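Furnishing the Long Room at Tarnanetti: Gallery

Posted July 7, 2020

I was asked to put together a gallery page for the furnishing of the long room, and I agreed before I had heard the word "flexible" used forty times in one meeting. The idea, as it was sold to us, is that no piece of furniture should belong anywhere. Tables get turned, benches get carried, and the room becomes whatever the day requires. I have worked in three rooms run on that principle and in every one of them the tables ended up against the wall by the second month.

Still, I said I would keep an open mind, and I have kept it about halfway open. The notes are mine. Ursina Hauser, who drew up the plan, read them before they went up and asked for two changes. I made one.

The tables

The plan calls for light tables that one person can shift without help. Steiner quoted us for a set with folding legs and Grekberg quoted for a set without. The Grekberg quote came to 1,943 and the Steiner quote to 2,530, delivery included in both. Ursina wanted the folding ones. I asked when anybody had last folded a table in this building and got no answer, so we went without.

My objection to light tables is that they drift. You put one down square to the wall in the morning and by lunch it's sitting at an angle, and then every chair near it is at an angle too. Ursina says the angle is good, that people walk around a slanted table more easily than a straight one. She has a diagram of this. I remain to be persuaded by the diagram.

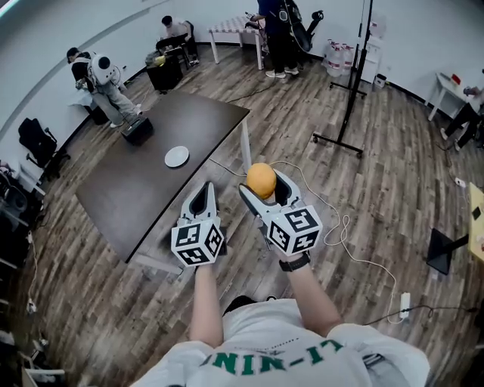 The other half of the argument was about what goes on top. The first draft of the plan had every surface cleared at the end of the day, down to the last plate. I think that's a rule written by someone who has never had to find the plate again the next morning. The version we settled on says food and dishes get cleared and everything else can stay if it's in use. "In use" is doing a lot of work in that sentence, and I expect we will be arguing about it by winter.

A word on fruit, which came up more than you'd think. Ursina is in favor of having some out. So am I, in principle. My experience is that the fruit gets bought with enthusiasm, two people eat it, and then it becomes a thing that everyone can see and nobody owns. If we're going to have it, it should be on a plate and the plate should be on one table, always the same one. That was the change I did not make when she asked me to say "any table."

The floor

I'll give the plan its due on the floor. The streaked gray-brown boards hide dust better than anything else on the sample card would have, and they make the white walls look less like a clinic. I voted for something darker and I was wrong.

What the boards don't hide is cable. A white power strip on a gray-brown floor is the first thing you see when you come in. The plan has a paragraph about "routing power along the perimeter," and it's a nice paragraph, but a table that stands out in the room needs power out in the room, and no amount of perimeter is going to bring it there. Girnenia, who did the electrical estimate, offered floor boxes at 516 apiece. We need at least four. We were not given the money for one.

So for now it's power strips and long leads. I've asked for flat covers over the stretches where people walk the most. I've also asked for leads closer in color to the boards, and was told this was fussy. It may be fussy. I've tripped on enough white cable to have an opinion.

The curved wall

Everybody who visits likes the curved wall. Everybody who has to put something against it likes it less. A straight cabinet on a curve leaves a gap behind it shaped like a slice of melon, and that gap will collect pens, receipts and bottle caps until the end of time. The plan shows the furniture following the curve in a graceful line. The plan was drawn from overhead, where gaps look like nothing.

Small pieces do best there. A low cabinet or a small table can sit close enough that you stop noticing. We tried a long shelf unit in March and sent it back.

Water has ended up along that wall as well, in packs, because the store closet is full. I had assumed this would be temporary. I'm less sure now. It is a heavy thing to keep moving, and once something heavy has found a spot in a flexible room, it tends to be the one fixed point everything else gets arranged around.

Chairs and the bench

There was a proposal to buy matching chairs. I'm against matching chairs on the grounds that they stop matching as soon as one breaks, and then you have a set with a hole in it. Black office chairs are easy to find, easy to replace, and they already look as if they came from different places. They roll, too, which suits the whole scheme, although it also means they roll off to wherever the last person sat.

The bench with the checkered top I had down as a mistake. White base, busy pattern, hard to like. I wrote in the margin of the plan that it would become a shelf for coats and bags. Ursina wrote underneath that a bench is allowed to be a shelf for coats and bags. We left it there.

What's still open

Lighting, mostly. The stands on wheels are handy and I don't dislike them, but they take up floor, and floor was supposed to be the thing we were saving. Ursina wants to wait a season before fixing anything to the ceiling.

Storage is the other one. A room where nothing belongs anywhere still needs one place where things do belong, and the plan has given that job to a closet that was full before we started. I've put in for a second cabinet. If it comes, it will go at the straight end.

Comments on the layout should go to Ursina. Comments on the notes can come to me.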